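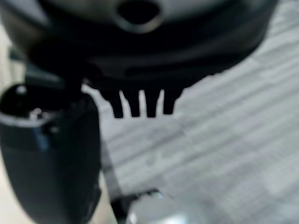

What the Halano sees from its wrist. One finger, four teeth, floor.

I bought a robot arm in September with the money I had put aside for a new dishwasher. The dishwasher still leaks. I mention this so that you know what kind of person is reviewing the thing.

The arm is the Halano desktop kit, the middle one in the range, with the wrist camera and the gripper they call the Briggs. It cost $718 before shipping. There's a cheaper version without the camera, which I talked myself out of in under a minute, and a nicer one with a second arm, which I still look at sometimes after dinner.

I live in Fundham, where packages go to the hardware store if you aren't home, so I first met my robot on the counter between a display of hose fittings and a bowl of free pencils. The man at the register asked what was in it. I said parts. He said it was heavy for parts.

Assembly

The website promises an afternoon. It took me three evenings and a phone call. The manual is 366 pages long, and the part you need is an insert on folded paper tucked in behind the power supply. I found it on the second evening. Most of the 366 pages are safety warnings in languages I don't read, and I did go through a fair number of them before I caught on.

The bolts come in small bags marked with letters. Bags C and G hold bolts that look the same and aren't. If the wrist joint makes a noise like someone chewing ice, you've used G where C should go. Take it apart again. You'll get quick at it.

The phone call was to Loukia Kokkinos, a friend from an old job who knows about motors. She listened to the chewing sound over the phone for a while and asked if I had kept the receipt. Then she told me to back off the two screws under the wrist cover by a quarter turn, and that fixed it. It isn't in the manual. It isn't on the folded insert either. I've written it on the insert in pen, for whoever buys this from me.

The gripper

I was surprised by how big the gripper looks once you see it through its own camera. On the product page it's a tidy little thing on a white background. On my laptop screen it's a big dark hull looming over everything, with a black finger down the left side and the teeth hanging off the bottom like a comb somebody lost behind a radiator. The floor is in there too. You get used to it. I now find it sort of companionable.

My complaint is focus. The camera is set for things a little way out from the wrist, so whatever is close to the lens goes to mush. My finger and housing are a blur with a shine on them, and the floor is a wash of gray with some stripes in it. The edges of the teeth come out all right. If you want to read a label on something you're holding, you'll be holding it for no reason. There is supposed to be a way to adjust the lens by hand, and I've read two accounts of people doing it, one happy.

As for lifting, they rate it at 500 grams, and I believe them, with the arm folded in close. Reach all the way out with the same weight and the elbow sags with a sort of sigh. A can of soup is fine. A can of soup at arm's length becomes a slow delivery to the floor. Small flat things are the real trouble. Coins are hopeless and so are playing cards. Socks it loves. I could run a very small sock business with this arm if somebody else did the pairing.

Software

It comes with a year of Nurus, the app that runs the thing. You can drive the arm with sliders, or move it by hand while it remembers the path, then have it play the path back. Moving it by hand is the good part. You take it by the forearm and walk it through the job as if you were teaching a nephew to bowl, and then it does just that, including the bit where you stopped to scratch your ear.

Nurus also wants an account, a password with a symbol in it, and permission to send me news. The news has so far been that there's a newer version of Nurus. After one update my saved paths were all still there but ran mirrored, so the arm picked up an imaginary sock on the right and set it down with great care in my coffee. I wrote to support and got an answer the next morning from Valdemar Þórarinsdóttir, who was patient and clear and told me which box to untick. Full marks for that. I've had worse service from people who could see me.

After the year is up, Nurus costs money every month. The arm will still work without it, in the sense that it will turn on. The sliders stay free. The hand teaching doesn't. This is on the product page, in gray type, under the part about the warranty, and I would have liked it in black type near the price.

Noise

Louder than I expected when it homes itself at startup, fine after that. The cat left for the first run and came back for the second. She has since tried to sit on the base, which is warm.

What I use it for

So far, picking up socks and putting down socks. I had a plan involving the plants on the back windowsill, with a squeeze bottle, and I spent most of a weekend on it. The arm waters the sill very accurately. The plants are a bit to the left of where I taught it they were, and I haven't had the heart to go again. I'm told you can get it to look for things with the camera and go to where they are, and that this takes some programming and a good deal of light. I have the light.

Should you buy one

If you need something moved, no. Move it. If you've wanted a robot arm since you were nine and have come to terms with owning one that is mainly good at laundry, the Halano is a decent buy, and the build is solid once bags C and G are where they belong. Get the version with the camera. Skip the carrying case, which doesn't fit the arm with the gripper on. The spare finger set is worth having, and the long cable too if your outlet is anywhere inconvenient.

The two-arm kit is $905 this month, by the way. The dishwasher I was looking at has gone up as well. I put a towel down.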